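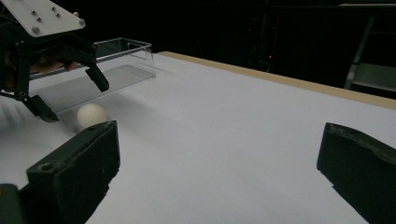
Why do people who wake at night find their way through a dark room with so little trouble? They rely on a few pale surfaces they already know well, and they fill in the rest from memory.

3.2 Pale surfaces as landmarks

This was the part of the study we most looked forward to writing up, and the diaries did not let us down. Residents of the Osero and Soler housing blocks kept bedside notebooks through August, writing a line or two each time they got up after lights-out. The 1386 entries we received are full of small, vivid remarks on what a home looks like when there is hardly anything to see by. Pillowcases come up again and again, and so do door frames, sinks, refrigerators and sheets of paper left on a desk. One resident steered by a white cat until the cat moved!

The pattern behind these remarks is easy to state. A light surface sends back a much larger share of whatever light reaches it than a dark one does, and the eye at night responds to that difference long before it can make out color or fine shape. Figure 3 gives a simple case of strong contrast, a white tabletop with near-total darkness past its wooden edge. Entries from Osero often describe the same kind of boundary. Residents wrote of "the end of the counter" or "where the bed stops" as if it were a line drawn on the floor plan, and several used it to decide where to turn.

Figure 3. White tabletop and light wooden edge against a dark background, with one small red indicator light.

Small lights turned out to play a different role. A single point of light, such as the standby lamp on a television, shows very little of the room around it, yet diary writers were fond of them. They gave a direction to walk toward. Distance was another matter - 12 entries from Soler mention reaching for such a light and finding it farther off than expected. We had read of this effect in older work on night signals and were delighted to meet it again in ordinary bedrooms.

The Zitimgate survey, which we used for comparison, asked only about lamps and switches, so it has little to say on surfaces. We would love to see its next round include wall and furniture color. In our own follow-up at Irnura, 20 households will repaint or cover one large item near the bed and keep the notebook going for another month. Wording for the new diary pages is given in Section 5.

Last updated: November 5, 2025
20 shares
3 comments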